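Greetings from the back office, and happy new year to everyone who has written in since the last newsletter went out. I spent most of the holidays reading court papers (my family has stopped asking), and one small case has stuck with me enough that I want to give it the main slot this time.

It's the Mokilent case, which some of you have asked about. Mokilent is the company that runs the payroll system for a string of warehouses outside Cellville, and last July it switched everyone over to clocking in with a fingerprint. There was a notice taped up by the door and a form that went around with the shift sheets. Aiman Entili, who had worked there for eight years, didn't sign. He asked if he could keep using his old swipe card, got told he couldn't, and three weeks later he was off the schedule.

So he sued, and he did it mostly on his own at first, which I admire and would never recommend! The filing fee and copies ran him $459 before he had so much as spoken to a lawyer. A small outfit called Grakis took the case on after that, and the papers got a lot shorter and a lot better.

What I like about the ruling is how plain it is. The judge spends hardly any time on the technology and goes straight to consent. If saying no costs you your job, she asks, in what sense did you agree? Mokilent argued that the form was a real choice because workers were free to leave it blank. She quotes that line back twice — you can almost hear the eyebrow going up — and then she moves on to what happened to the one person who did leave it blank. 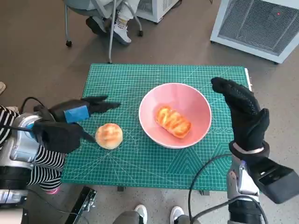 Does the ruling mean an employer can't use fingerprints at all?

Employers can still use them, at least under this decision, as long as workers get a clear written notice, a date when the prints will be deleted, and some other way to clock in that doesn't count against them.

That last bit is where I think the argument will go next. A swipe card sounds easy enough, but what about a paper sheet at the far end of the building, on your own time? The judge left that open, and I can see why, though I'd have loved a footnote.

She leans quite a bit on the older Nair decision, the one about locker searches. I had always filed that one under property, to be frank, and it took me two readings to see why it was there. In Nair the court said you keep some privacy at work even when the boss owns the furniture. Swap the locker for a thumb and you're most of the way to this case.

The company has asked for more time to decide on an appeal. Mr. Entili got his back pay and an order that his file be corrected, and the other 80 people on his shift are supposed to get a fresh notice with an actual alternative on it. If you're one of them and yours has arrived, I'd really like to know what it says, with your name blacked out of course.

The full ruling is long but readable, and if you only have time for a bit of it, go for part 3. I'll bring printed copies to the next meetup for anyone who hates reading on a screen as much as I do.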